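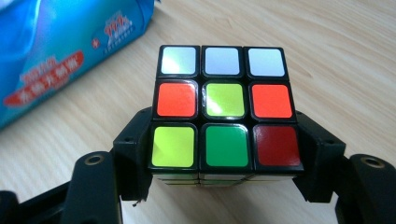
Slide 1. 3x3 cube, black body, colored stickers.

Speaker notes, June 2026
Counting arguments for first-year teaching
Costel Đorđević, Suvdale

Start with the small case. Six objects in a row, all different, gives 720 orders. Let the room work it out before moving on.

Next, repeated objects. Divide by the factorial of each repeat count. Write the formula on the board and leave it there, it comes back on slide 9.

Slide 4. Parity. Any swap of two items changes an even order to an odd one. State this, do not prove it. The proof is in the handout, section 2. If asked, use the inversion count.

Slide 6. The cube group. Corners: 8 factorial times 3 to the 7th. Edges: 12 factorial times 2 to the 11th. Halve the product for parity. Pause here. Students usually forget the halving.

Slide 9. Common errors from the February scripts at Encombe. Order counted twice. Constraint applied after division. Fulvio Sorrentino has the marked copies.

Skip slide 10 if past 15 minutes.

Questions. Have the Burnside example ready, necklaces with 6 beads and two colors, answer 14 with rotations only.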